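The director of "Zandport" on making a comedy in one borrowed house

The movie "Zandport" was shot in March with a cast of five and a dog called Bella. Its director says the small scale suited the story, which follows two sisters running a failing ferry company.

"I wrote it for the rooms we could get," she said. "If a location fell through, the pages went with it."

Most of the comedy comes from the sisters talking over each other at dinner. Those arguments were rehearsed for 3 weeks and then shot in long takes. 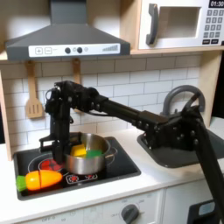 The trailer reached 3,518 views in its first day, mostly after the cast posted their own versions of the ferry safety speech. The director did one too and took it down.

"I can't act," she said. "My mother called to tell me so."

She cut 111 pages of script down to a movie that runs just over an hour and a half. A subplot set in the town of Fergate was the last thing to go.
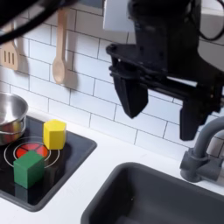 A toy kitchen, with the gripper open above the faucet.

Her next project, "Tô," is a drama. She is still writing it and has not cast anyone.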